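How to Fix a Squeaky, Bouncy Plank Floor Without Buying the Kit

Search for help with a noisy floor and you will get a page of people selling you something. Powders, sprays, special screws that snap off under the carpet, injection kits with a syringe. I have tried a fair number of them in two houses and one rented shop unit, and my opinion of most is low. What follows is the order I now do things in. It costs very little until the last step, and with luck you won't reach the last step.

This is written for floating plank floors, the click-together sort that sits on an underlayment and isn't glued or nailed to anything. If your boards are nailed to joists, some of the early checks still apply but the repairs don't.

Find out what is making the noise

Most people skip this and go straight to the remedy. A floating floor can make at least three different sounds and they have different causes.

A dry creak that comes when you put your weight down and again when you lift it is usually two planks rubbing at the joint. A hollow knock means there is a gap underneath and the plank is slapping the subfloor. A crackle, like stepping on a chip bag, is often grit in the joint or underlayment that has bunched up.

Take your shoes off and walk the room slowly at night, when the street is quiet. Mark each bad spot with painter's tape and write on the tape which sound it makes. Do it again the next morning at 8 a.m. Some of the spots will have gone. Those are moving with temperature and humidity, and you should leave them alone for now, whatever the forum experts say.

Check the edges first

A floating floor needs room to grow. The usual advice is to leave a gap at every wall and hide it under the baseboard, and the usual practice is that the installer runs out of patience at the last wall and jams the row in tight. When the floor swells it has nowhere to go, so it lifts in the middle. Then you get a bounce, and you blame the middle.

Pull one length of baseboard or quarter round on each side of the room. Pry gently, with a scrap of wood behind the bar so you don't dent the drywall. Look for planks touching the wall, the door frame, a pipe or a fireplace hearth. Pipes are the one that catches people. A hole drilled to the exact size of a radiator pipe will pin a whole room.

If you find contact, trim it. An oscillating tool with a flush-cut blade is the right thing for this. A sharp chisel will also do it, slowly. Follow the gap given in your flooring maker's instructions and ignore anybody who gives you one number for all floors, me included.

Then wait a week. I mean it. The floor took months to get into that state and it won't settle by dinnertime.

Look at what is sitting on it

Heavy furniture pins a floating floor just as well as a wall does. In the shop unit at Ferndale we had a persistent creak in the main aisle, and I spent a good part of June blaming the joints. The trouble was a run of display shelving down one side and a loaded cabinet down the other, with the floor trapped between them and trying to move. We shifted the cabinet to the back room, which has a concrete floor, and most of the noise went with it.

Shelving is the sneaky one, as the load goes up a little at a time. Cardboard boxes look like nothing. Fill a few bays with them and the feet are pressing hard on a few small patches of plank. Kitchen islands are worse, and a lot of them get screwed straight through the floor by people who ought to know better.

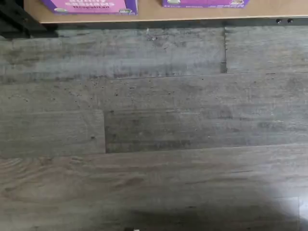
Treat the joints that are left

By now you should have fewer pieces of tape on the floor. For the dry creaks that remain, you have a choice of lubricants, and this is where the marketing gets thick.

I have used plain talcum powder, powdered graphite, a dry PTFE spray and a bottle of something called Ondavwood Joint Silencer, which cost several times what the talc did. Talc worked for a few weeks at a time. Graphite worked about as well and left a gray smear that took an evening to get out of the grain. The spray did better in narrow joints. The Ondavwood worked the same as the talc, and smelled like it too.

Whatever you pick, vacuum the joint first with a crevice tool. Work a small amount in with a soft brush, lay a towel over it and walk back and forth on the towel. Wipe up every bit that is left, especially the spray, or somebody will go flying.

Don't pour oil or liquid wax in there. It holds dirt, and on some planks it can stain or swell the core.

Deal with the hollow spots

For the knocks, you need to know how deep the dip is. Lay a long straightedge across the spot and press the plank down next to it with your foot. If you can barely see it move, live with it. A rug is a perfectly respectable repair.

If it moves a lot, the injection kits start to look tempting. The idea is that you drill a small hole, squirt in adhesive and plug the hole. I tried the Rautiainen kit on two spots in a hallway. One went quiet. The other went quiet and then started creaking along the next joint over, because I had glued a floating floor to the slab and it could no longer float. Plenty of flooring makers warn against it in their paperwork. Read yours before you drill.

The proper fix is to unclick the planks back from the nearest wall, number them on the underside with pencil, and level the low area with patching compound. I had 53 planks up for one dip. It took a weekend and I broke the tongues on a few, so have spares on hand before you begin. Vacuum the slab, let the patch dry for as long as the bag says, and put down fresh underlayment with the seams butted and taped. Never overlap it unless the maker tells you to.

When to pay someone

If the floor feels soft, smells musty or is dark at the seams, stop. You may have water under there and no powder is going to help.

For plain noise, get more than one quote. The first firm I called, Orkudum, wanted 549 dollars to inject a single room and wouldn't say what was in the tube. A local installer looked at the edges, found a tight door frame and charged me 200 to trim it and put the baseboard back — and that was for a job I could have done myself with a borrowed tool and a free afternoon.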